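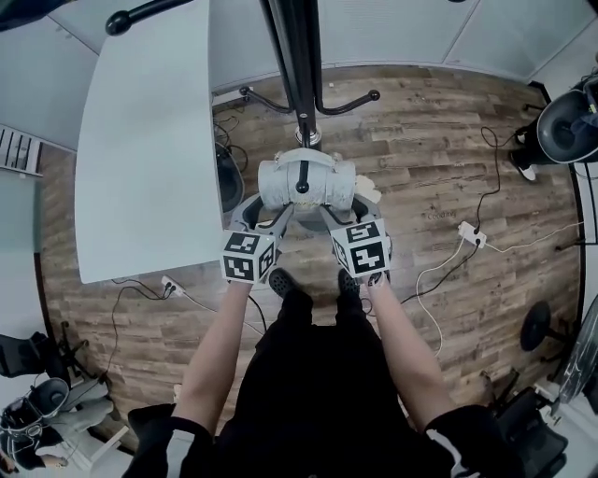 A hand-held gripper has no motors to service, and for that reason its upkeep tends to be neglected. At Caswood, the handling lab run by Steline, Aurélien Huet treats each pair as a measuring instrument. The recordings they produce are used to train the arm in the Belay cell, and an error in the hand becomes an error in the arm.

Setup begins with the marker cubes. The tracking software reads the printed squares to work out where each gripper is and how it is turned. A cube that has shifted on its mount by 2 mm will still be detected, so the software raises no alarm. Huet checks the mounts against a steel gauge block before every session and retightens them by hand.

The fingers come next. They should close evenly and open again without sticking. Wear shows first at the inner curve, where soft goods are pinched, and Huet replaces a set after 2000 closures whether or not it looks worn.

"A tired finger still picks things up," he says. "It just picks them up differently, and the arm copies that." 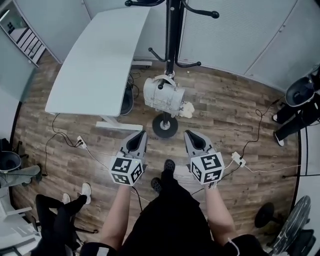
*Left and right grippers over the floor, with a light gray bag on the coat rack behind.*

Bags are a demanding test piece. The handle has to clear the hook, and the body sags or swings once the weight comes off. During October the lab logged 78 hanging and unhanging runs on Fletow, its in-house recorder, and discarded 10 of them. Most of the discarded runs had one fault in common – a marker face turned away from every camera at the moment of release.

The remedy was a change to the check sheet. Operators now rotate each gripper through a full turn before recording and watch the position trace for gaps. If the trace breaks, the cube is cleaned with a dry cloth and the turn repeated. A second break means a new print.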